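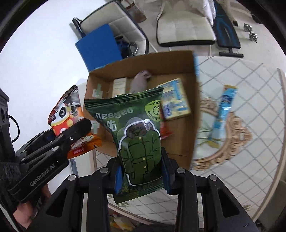 # Hisania opens orders for Clamel home recording service

2026-08-28

Hisania has started taking orders for Clamel, a rental service that sends a pair of hand-held grippers to people's homes and pays them for recordings of simple chores. The first task on the list is packing and unpacking snacks from a cardboard box. The company wants 100 homes signed up by January.

The pitch is that a robot learns more from ordinary living rooms than from a lab bench. That may well be true. What customers get for their money is harder to pin down.

Clamel is sold to firms that train robot arms, in blocks of 40 hours of recordings. Hisania says each block is checked before delivery, but its order page doesn't say who does the checking or what share gets thrown out. A request for the rejection rate brought back a brochure. The brochure doesn't have it either.

Snack packets are a fair place to start. Foil is shiny, bags crumple, and a grip that suits a small stiff packet may crush a bag of chips. They are also light, and dropping one costs nothing. Hisania's plan lists 16 tasks in all, and most of them involve picking up something small and putting it somewhere else. There is nothing on the list with a lid that screws on, and nothing that pours.
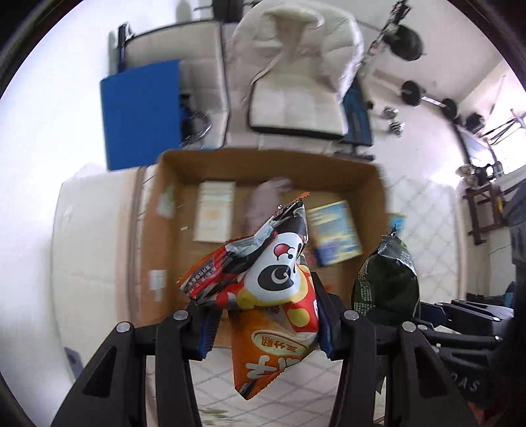

*A snack bag held in a gripper over an open cardboard box.*

Hirano, a smaller rival, sells a similar service and publishes a few sample recordings that anyone can look through before paying. Hisania offers samples only after a buyer signs a contract. Asked why, the company said its recordings are "best judged in full."

Then there is the matter of which robots can use the material. The order page promises support for "most common arms." The only one named is the Huvov, and the small print says buyers of anything else should expect around 40 days of setup work, billed separately. That could eat up much of the savings the company advertises.

People who record at home are paid by the accepted hour, so a bad batch earns nothing. Hisania has not said how a recorder can challenge a rejection.

Orders are open now, with the first blocks due out in January. Prices are given on request.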